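3.2 Surfaces and garments

Household laundry is seldom folded on a bare worktop. In the home visits reported by Kontogiannis, folding was done wherever a clear surface was free, most often a dining table with its cloth left on. We therefore kept a patterned cloth on the table throughout. It has a white ground with grey ferns and shrubs and peach-orange roses.
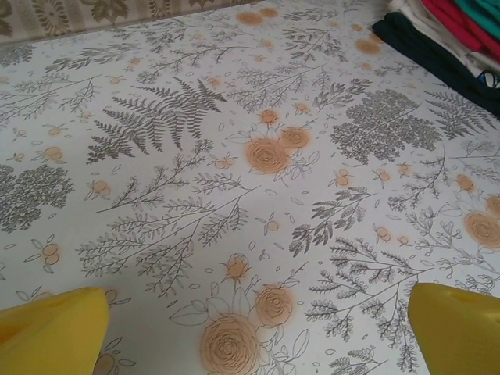

Plain cloths were used in the Koskela trials only, and those results are given separately in Section 4. The garments came from the Latotden set, which holds cotton T-shirts in 3 cuts. Each shirt was dropped on the table from the same height and left as it fell. Up to 4 layers could lie on top of one another in a single bunch.

Printed shirts were kept in the set. A print gives a cue to which side of the cloth is facing up, but folds often hide most of it, and a few letters may be all that can be read. Hems are harder to follow, particularly where the cloth curves away from the light. 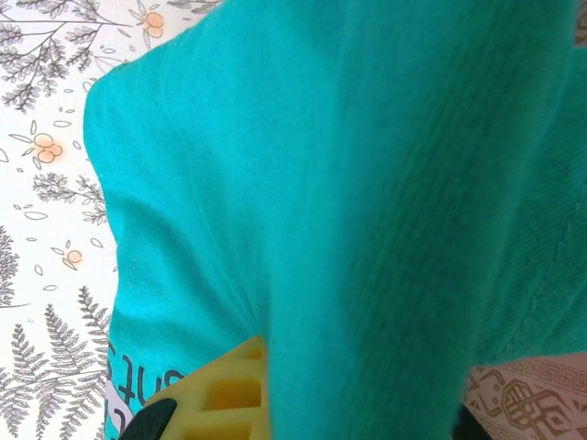 Figure 2. Bunched turquoise T-shirt with part of the printed lettering hidden by a fold.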